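The Patient Art of Teaching a Kitchen Robot

By the time I got to Vilbridge it was a little after nine in the morning, and Hendrik Khumalo had already shown his robot how to pick up a plate more times than I have picked one up this year. He was glad to see me, I think partly for the company and partly for the coffee I'd brought, and before I had my coat off (it was February, and the heating in the building is more of a rumor) he had sat me down in front of a pair of handles and told me to go ahead and try.

I should explain the handles. There are two ways of teaching at Baysal, the little company where Hendrik has spent most of his working life. In the first, you take hold of the robot's arm, which goes soft and floaty when you squeeze a switch, and you walk it through the job the way you might guide a child's hand through the loops of a signature. In the second, you sit a few feet off with a handle in each fist, and whatever your hands do, the robot's do too. Everyone there calls the first one "dancing" and the second one "driving," and everyone has a favorite, and they will argue about it over lunch if you let them. I let them!

Hendrik is a driver. He came to this from repairing pianos, and he says the two jobs have more in common than you'd guess, mostly that you spend all day doing very small things over and over and your neck hurts by four. His trouble with dancing is that your own body gets in the way. Your elbow ends up where the robot's camera wants to look, and you start leaning on the arm without knowing it, and then the robot learns a motion with your weight folded into it.

"It learns your manners," he told me. "If you hesitate before you close the fingers, it will hesitate there too. I had one that paused over every cup, like it was saying grace. That was me. I was checking my grip."

My own first try was a plate, and I'm sorry to say I missed it by the width of my thumb. Driving feels simple for exactly as long as you're moving through open air. Then you get near the thing you want and discover how much of picking something up you normally do by feel, and you have no feel at all, only a picture on a screen and a faint buzz in the handle. I closed the fingers on nothing, twice. On the third go I had the rim, and I let out a noise that made somebody across the room look up.

A good session, Hendrik says, is 100 demonstrations of one task, start to finish, with the objects shuffled a bit each time. The plate goes left, then nearer, then crooked. The board gets nudged. He saves the bumpy ones too, provided he recovered from the bump, and there was a long stretch of the morning where he talked me through which mistakes are worth keeping. A fumble you fix is useful, he says, and one you walk away from goes in the trash. When I visited, the plate folder stood at 955, and he was in no hurry to call it finished.

The software that does the learning is named Brosteo, after a street one of the founders lived on, and it looks at everything through small cameras on the robot's wrists. I had assumed that what it saw would be close to what I saw. It's a stranger view than that, tight and tilted, and things slide in from the sides: a faucet seen from over its own shoulder, the corner of a cutting board, a bit of blue plate way off at the edge. 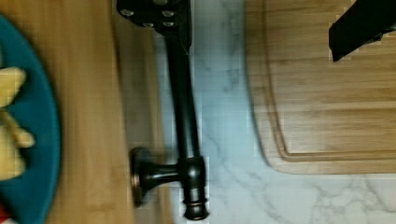
After lunch we switched to dancing, and I liked it much better than I was supposed to. The arm has a pleasant heaviness once it goes soft, like a sleepy dog's leg, and I got through 14 runs before Hendrik gently pointed out that I'd been doing every one of them a little faster than the last. He deleted nine. I had gotten bored, he said, and it showed, and it would have shown later in the robot, too.

There's a bigger outfit across town, Vadance, that hires whole rooms of drivers in shifts. Hendrik has friends there and doesn't say a word against it, but he likes working in one kitchen, where he knows which drawer sticks. He set the plate down again, a touch farther to the left this time, wiggled his fingers, and took hold of the handles.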